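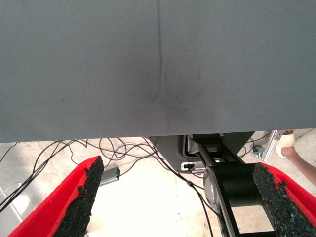 深灰色的布料垂挂在家里,折痕和凹坑为什么总也消不掉?

折痕多半在收纳时就已压下,凹坑则来自局部受力。布料自身的重量通常只够拉平下沿附近的一小段,上部和中部的痕迹要靠蒸汽、重新悬挂或者较长的时间才会变浅。

4.2 垂布的折痕、凹坑与下沿

上一节讨论了铺在水平面上的织物(桌布、床单、沙发罩),本节转向垂挂的一类。我们把它们统称为“垂布”,包括落地帘、柜帘、桌围,以及住户自己也说不清叫什么、但坚决不肯扔掉的那些布。Custov 的 43 户受访家庭全部拥有至少一块垂布,其中 23 户的主要垂布为灰色或近灰色。灰色的流行给编码工作带来了相当的麻烦:住户选灰色,图的就是什么都看不出来,而我们的任务恰恰是把东西看出来。

现有文献对垂布的关注集中在遮光、隔音和阻燃,对它日常的样子着墨不多。Nic Aodha 的早期分类把垂挂织物的表面状态归为“平整”与“不平整”,这个分类的优点是评判者之间的一致性极高,缺点是几乎所有样本都落在后一类里。我们在它的基础上作了细分,把“不平整”拆为线状痕迹(折痕)和点状痕迹(凹坑、鼓包),并单独记录下沿的走向。

图 4 深灰色织面上的竖向浅折痕与浅凹坑;织面下沿平直,下方地面可见盘绕的细黑线缆。

图 4 可以作为两类痕迹同处一面的参照。折痕很浅,从上往下走,途中略微弯曲,末端与凹坑相接。按照 Nic Aodha 的旧分类,这块布得到的评语会是“不平整”,到此为止。按照我们的编码,它同时得到一个线状代码和一个点状代码,凹坑的深度记为“浅”。凹坑附近还有少量深色小点,编码手册对此没有规定,两位编码员一位主张记为污渍,一位主张记为织物瑕疵,最后按手册附则记为“其他”。附则写得很短,用得很多。

4.2.1 折痕

折痕是住户最熟悉也最有意见的一类痕迹。访谈由 Bláthnaid Lenihan 主持,她在提纲里只为折痕留了一个问题,结果多数受访者在这个问题上说的话比其余部分加起来还长。典型的叙述从商店包装开始:布买回来时叠得方方正正,挂上去以后,方方正正的线条也跟着挂了上去。受访者普遍相信“挂几天就好了”。再访时布仍旧挂着,线条仍旧在,信念也仍旧在。

我们请住户自行估计折痕消失所需的时间,又在再访中核对。估计与实际之间的差距并不出人意料,有意思的是差距的方向因痕迹走向而不同。对横向折痕,住户偏于悲观,认为非熨不可;对竖向折痕,住户偏于乐观,常把它看作布料“本来就有的褶”。后一种看法有一定道理。垂布的褶皱大多是竖的,一条竖向折痕混在里面,很容易冒充设计。到了没有打褶的平幅布上,它就失去了掩护,不过此时住户往往已经习惯了它,有一位甚至用它来判断布有没有挂正。

需要说明的是,单凭一次观察无法判断一条折痕从何而来。叠放、挤压、缝制时的张力不均都可能留下相近的外观。因此在表格中,我们把折痕的“形态”与“来历”分成两栏,前者由编码员填写,后者由住户口述。两栏互相矛盾的情形不少见,我们保留了矛盾。某户在“来历”一栏坚持写“猫”,而该户没有养猫;追问之下,得知指的是邻居家的。

4.2.2 凹坑

凹坑在文献里几乎没有专名,Mamomham 一带的布艺行把它叫作“肚脐”,我们觉得传神,但审稿人大概不会喜欢,于是正文仍用“凹坑”。编码手册将其界定为织面上局部内陷、边缘过渡柔和、中心可见阴影的区域。边缘生硬的归入“压痕”,穿透织面的归入“破洞”。后者住户通常会主动申报,语气沉痛。

凹坑的成因较折痕更杂。布后有物抵住或牵住,布前有物靠过,或者布料在某处聚拢后没有顺开,外观都可能相似。我们曾希望借凹坑的轮廓推断布后面放着什么,为此设计了一项小测验,请住户凭自家垂布的外形说出后面的物品。成绩不佳。住户对自家布后面的东西所知有限,有几位掀开以后表现出的惊讶,超出了访谈者的预期。一位受访者找到了她以为早已送人的面包机,并当场请 Lenihan 一起把它抬出来。这段录音有搬动声,转写时略去。

从布料的角度看,织得细密、垂感较好的面料更容易把凹坑显出来,阴影比颜色诚实。粗厚的料子则较能隐瞒。Kulametti 牌的一款平纹帘布在受访家庭中出现得较多,住户对它的评价两极:喜欢它的人说它“有样子”,不喜欢它的人说它“什么样子都有”。两种说法描述的可能是同一种性质。

4.2.3 下沿与地面之间

垂布的下沿决定了什么东西会被看见。我们起初只打算记录下沿是否平直、是否触地,预调查之后又增加了一项“下沿以下的可见物”。增加的理由很实际:编码员趴在地上量下沿的时候,视线无处可放,总归要落在那些东西上。

下沿不触地的垂布下方,最常见的可见物是线缆。图 4 的下沿以下就有一团,绕成不规则的圈,又往别处拖出几股。在住户的自述中,线缆是家里“已经整理过”的物品之首,这与编码员的记录难以调和。我们后来意识到,双方对“整理”一词的理解不同。编码员认为整理过的线应当成束或贴边;住户认为,只要把线推到布的后面,事情就算办完了。至于布的下沿比线圈高出多少,属于另一个问题,大多数家庭没有把它提上日程。

线缆的形态也可以编码。我们区分了直线、顺圈、乱圈和“不可描述”四档,一致性在前三档尚可。顺圈多见于刚拆封的设备旁边,保留着出厂时的弧度;乱圈的形成过程尚不清楚,没有一位受访者承认自己绕过。细线比粗线更容易成乱圈,颜色则以黑色为多,这使得“沿着一根线找到它的另一头”成为一项颇费工夫的任务。我们请愿意配合的住户试做,有 2 户在过程中拔错了插头,其中一户拔掉的是正在录音的设备,因此该户后半段的数据来自笔记。

也有住户试图靠加长垂布来解决问题。加长以后,下沿落到地面,线缆确实看不见了,代价是下沿开始积灰、被踩、被吸尘器卷入,布面上随之生出新的拉扯痕迹。从编码结果看,触地垂布的下半部分更容易出现斜向折痕,不触地的则下沿较为平直,而地面的情况一览无余。住户必须在布的体面和地板的体面之间作出选择,多数人选择了不再低头。

4.2.4 测量上的几点限制

全部入户观察与编码合计将近 99 小时,其中相当一部分用于等待住户“先收拾一下”。我们在预约时反复请求保持原状,效果甚微。一户约在星期日上午,编码员到门口时听见里面有蒸汽熨斗的声音。该户的垂布数据平整得令人不安,我们把它留在样本里,但在稳健性检验中作了剔除,主要结论没有改变。

光线是另一项限制。凹坑靠阴影辨认,侧光下显得深,正面光下可能完全消失。手册要求在同一块布前变换站位复看一次,执行时常受家具所阻。浅凹坑的漏记因此难以避免,表中的数字宜视为下限。

最后是灰色本身。编码员在傍晚对深灰与偏蓝的灰作出的判断明显不如上午稳定,而住户在任何时段都能毫不迟疑地报出自家布的颜色名称,例如“石板”“鸽子”“雨前”。我们没有找到将这些名称换算为色值的可靠办法,表中一律记为“灰”,并向提供“雨前”一词的受访者致歉。她在再访时问起过这件事。

下一节把同一套编码用于带褶的垂布,线状痕迹的判定标准在那里有所收紧,点状痕迹的标准沿用本节。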